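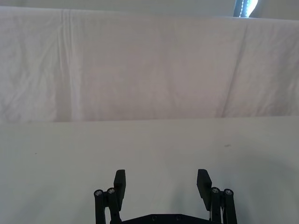
Killevier, 13/01/2024

Two-Arm Pouring: Report on the Dropped Bottle Fault
Team Kuo, robotics project course

We set out to get two arms to pour a drink together, and we ended up learning far more about emergency stops than about drinks. This report covers the fault that stopped our trials, how we tracked it down, and what we changed. The pouring results themselves will go in the final report.

What the task is

The right arm picks up the bottle, tips it over the cup and pours. The left arm is there to steady the cup or move it into place. Both arms run from one control program that we call Ukora. The program sends each arm a new target many times a second, and each gripper has its own little controller board (we named the boards Wiris after the folder their code lives in, sorry for the confusion in our earlier notes). It was a thrill the first time both arms moved at once without arguing over the same piece of table!

What went wrong

On our first full day of pouring trials, the right arm was holding the bottle tipped when both arms froze. Freezing is what we want them to do when the program loses touch with them. What we did not want was for the right gripper to go slack. The bottle slid out, hit the rim of the cup and took it over, and we had colored water across the table and running toward the edge. I pressed the stop button, which made no difference to anything by then. The power strip was under that end of the table. It stayed dry, but it was close enough that we stopped for the day.

Nobody's hand was in the work area. I do want to put on record that I had been reaching in to straighten the cup only one trial earlier, with the arm already holding the bottle above it. Our own rules said not to.

Finding the cause

We went after two wrong ideas first. One was that the bottle was too smooth for the finger pads, so we held it still in the gripper through a whole lunch break. It did not slip at all. The other was that the gripper motor was overheating and shutting itself off. The motor was barely warm to the touch after a long hold, so that went out too.

Then we looked at the logs side by side, and this was the best afternoon of the project. Ukora had stalled while saving a big recording to disk. Each board has a watchdog timer set to 1,000 milliseconds, and when no message arrives in that time it goes to its safe state. For the arm joints, safe means lock and hold. For the gripper, safe meant motor off. Motor off makes sense if you are worried about pinched fingers, and it is a bad choice when the gripper is hanging on to a bottle over a table of electronics - we had copied the setting from last August's project, where the gripper only ever picked up foam blocks.

To be sure, we caused the stall on purpose. With the bottle empty and a folded towel under it, we paused the program by hand 10 times. The gripper let go every time. Seeing a fault happen on command after days of guessing felt wonderful.

What we changed

The gripper now holds its last position at a low force when the watchdog runs out. Recording has moved to a separate process, so a slow disk can no longer stall the control loop. The power strip is screwed to the wall side, away from the table. We also split the stop into two buttons. The first locks everything and keeps the grip. The second cuts all power, gripper included, and it is the one to hit if a person is caught.

After the changes we repeated the pause test with the empty bottle and got no drops. Then we went back to pouring, with very little liquid at a time. 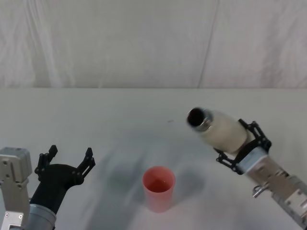
Pendo Temba read a draft of this and asked whether holding the grip is safe at all, if the thing being gripped turns out to be somebody's thumb. She also wanted to know how a visitor is supposed to pick the right button in a panic.

The first question we can partly answer. The low force is enough to keep the bottle from slipping, and we could pull a rolled-up rubber mat out of the fingers without much effort. A mat is a poor stand-in for a thumb, and we have not measured the force properly. For the second question we have no good answer yet. The buttons are the same size and sit side by side, and in a practice drill I hit the wrong one myself.

Still to do

Measure the holding force with a spring scale, at 6 finger openings.
Move the full power button to its own post and make it the big one.
Visitors stay behind the tape until that is done.
Repeat the pause test with a part-full bottle, tipped, and the towel back on the table.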